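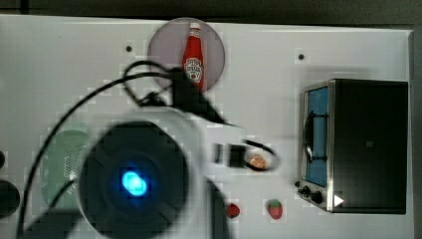 Stall fees for the February market are the first thing to settle, and I'd like replies on the list before the hall booking goes in. The committee room version of this took three hours last year and I don't want to do that again. My proposal is $80 for a standard table and $120 for a corner, the same for food and craft. People ask every year what they get for the money. You get one table, one chair and a share of a power board. The tabletops are white, so small goods show up well without a cloth under them, but jewellery sellers will probably want to bring a dark cover. Skirting is up to you.

Reinhold Tiedemann wrote on 9/18/26:

> Rania,
>
> Before we fix the fees, can we talk about the layout? Last time
> the Nirkura pottery stall was beside the side door and had the
> wind on it all day. Sakamoto had the good corner for the third
> year running. I have nothing against them, they draw a crowd,
> but the newer stalls notice.
>
> Also, the door count was 2773 over the two days. Was that
> people, or people going in and out? If we are going to put it
> on the poster it should be right.
>
> And is Zallby doing the tables again? They were late with the
> last load.
>
> Reinhold

On the layout, I agree about the side door. I'd leave that bay empty or use it for the raffle, which can be moved if the weather turns. For corners, I suggest a draw among everyone who asks for one, with last year's corner stalls going in after the others have been placed. Sakamoto already know I'm raising this and they are fine with it.

The 2773 is entries. It comes off the clicker at the front door, so anyone who went out to the car and came back was counted twice. I'd keep it off the poster. If we want a proper number of visitors we can hand out stamps this time, which we need for the raffle anyway.

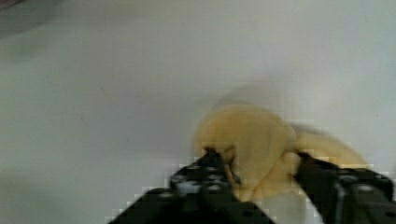

Zallby are doing the tables, yes. Their quote was lower than the other one and they have agreed in writing to deliver the afternoon before opening. If the truck isn't there by 3 I will ring them myself. Please don't all ring them.

Some smaller things:

Fadel Bakery want to sell hot food as well as bread. I've told them they need their own temporary food permit and their own extinguisher, and that goes for anyone else cooking. Send me a copy of the permit with your form.

Anyone reselling bought-in goods has to say so on the form. We had complaints about this from the woodworkers and they were fair. I'm not proposing a ban, but handmade stalls get first pick of the centre aisle.

Parking behind the hall is for unloading only. Move your vehicle once you've unloaded, even if you haven't finished setting up. The neighbours were good about it last time and I'd like to keep it that way.

If you object to the fees or the draw, say so on the list so everybody can read it. Forms go out once that's sorted. Reinhold, could you send me the old floor plan? My copy is missing the second page.

Rania Kamel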